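The Plemham Bell

My aunt left me her half of a feud, and I have to say it was the best thing in the will. The rest was a sideboard, a set of fish knives and a letter from a solicitor spelled two different ways on the same page.

The other half of the feud lived across the lane, and still does. I shan't give her name because she'd want to approve how I spelled it, so I'll call her my neighbour, though in the early days my aunt called her several other things, most of them through the hedge.

It was about a bell. You have to understand that Plemham is a very small village, the kind where the bus turns round because there's nothing to go on to, and that for most of the last century the only thing it had that other villages didn't was a handbell in a glass case in the porch of the church. It was a ship's bell, properly speaking, off a boat called the Flodau that went down within sight of the beach in my great-grandmother's time. One man rowed out for it. My aunt said he was our great-grandfather. My neighbour said he was hers. They had been saying so since they were six, in the same classroom, and my aunt got as far as the age of 69 without giving an inch.

I moved into the cottage in June, with a van full of books and no intention of taking any of this on. I had a job I could do from a kitchen table and a broken engagement I could do from anywhere. I thought I'd stay the summer, paint the window frames, sell up. The first morning there was a knock, and there she stood with a plate of shortbread covered in a tea towel.

"You'll be the niece," she said. "It was my great-grandfather who got the bell."

"Thank you for the shortbread," I said.

"I'm only telling you so there's no awkwardness."

Well! I'd never cared about the bell. I'd looked at it perhaps twice as a child, pressed my nose on the glass, been told off for the smear. But I heard myself say, in a voice that was my aunt's right down to the sniff, "I think you'll find he was ours." And she smiled. I swear she did. She went back across that lane like a woman ten years younger, and I stood there holding the plate and realised I'd just been recruited.

After that we were at it most days. She'd call something over the wall about oars (her family had owned oars) and I'd go in and search my aunt's boxes for anything to do with oars. I found a receipt for rope. I held it up at the window and she came out in her slippers to read it, and said that rope could be for anything, rope could be for a goat. I bought a notebook. I stopped looking at flats on my phone in the evenings. I did paint the window frames, but only because the front ones gave me a good view of who she had visiting.
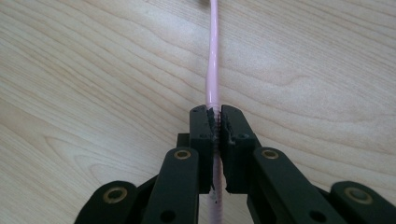 The bell went missing in the autumn. I say missing -- the case was shut, the little brass lock was fine, and there was a clean round patch in the dust where it had stood for 65 years. I got the news from the postman and went straight across the lane in my socks. She was already coming the other way. We met in the middle and both said "Was it you?" at exactly the same time, and then we had to go and sit down in her kitchen. I'd never been inside before. I'd pictured something grim, with antimacassars, and instead she had a big pale wooden table with the grain going across it in great wavy lines, like the sea in a child's drawing, and I sat following them with my finger while she made tea so strong it left a mark on the spoon. She said my aunt would have been livid. I said my aunt would have been round here. And she said, quite quietly, that my aunt had been round here, every Thursday, for years, and where did I think she'd got the shortbread recipe?

I didn't know what to do with that. I'd had it fixed in my head that they'd never spoken except in anger, and all the time they'd been having tea. "But the feud," I said.

"What about it?"

"Did you mean it?"

"Every word," she said, very offended. "He was my great-grandfather."

We made a list of suspects, which was short, Plemham being what it is. There was the man who bought old metal, but he'd been in hospital with his hip. There was a boy who'd once taken the weathercock down for a dare, but he was forty now and sold insurance. She put down the vicar. I crossed out the vicar. She wrote him in again further down. It got dark and neither of us put the light on for a while, and when she did she looked tired, and I noticed she'd put out three cups. She saw me notice and put one back on its hook, and we carried on with the list.

It was three weeks before we heard. A parcel came to the church with the bell in it, wrapped in a bath towel, and a letter with it from a firm called Sæther that cleaned and mended old ship's fittings. They were sorry for the delay. They enclosed their bill, which was for 666 pounds, and which the vicar said he'd been hoping was a misprint. The work had been ordered in the spring and paid for in advance, in full, by my aunt. She'd arranged for it to be fetched, and arranged for it to come back, and then she'd died in between and the only person who knew about it was her. (I found her copy of the order later, in the sideboard, under the fish knives. I'd looked everywhere else. I hate fish knives.)

We went to see it together. I'd expected it to look new and I was a bit afraid of that, but it was only cleaner, a soft yellow, with a dent on one side I'd never seen under all the black. My neighbour put her glasses on. Then she took them off and gave them to me, though I can see perfectly well, and pointed.

Inside the rim somebody had scratched some letters, a long time ago and not neatly. The people at the workshop had mentioned it at the bottom of their letter, under the bit about postage. ITO, it said.

"Who's Ito?" I said.

"I haven't the faintest idea," said my neighbour.

There was no Ito in her family and there was none in mine. The vicar got the old crew list out of the vestry cupboard, which took him most of an hour and a stepladder, and there it was near the bottom, one Ito, ship's cook. Saved. It said so in brown ink: saved, with bell. No one had rowed out for it at all. The cook had come in through the surf by himself, carrying it, and had presumably stood on our beach dripping and wondering what sort of place this was.

We walked home up the lane without talking. I kept thinking of my aunt sending it off to be cleaned, and whether she'd guessed there was something written there, and whether she'd wanted to be right or just wanted to know. I thought my neighbour might be crying, so I looked at the hedge to give her some privacy. When we got to her gate she stopped with one hand on the latch.

"Of course," she said, "somebody must have met him on the beach."

I waited.

"He'd have been frozen, poor man. Somebody would have had to go down there with a blanket and bring him up to the house."

"Yes," I said. "They would."

"That'll have been my great-grandfather."

I told her I thought she'd find he was ours, and she held the gate open, because it was Thursday, and the kettle was already filled.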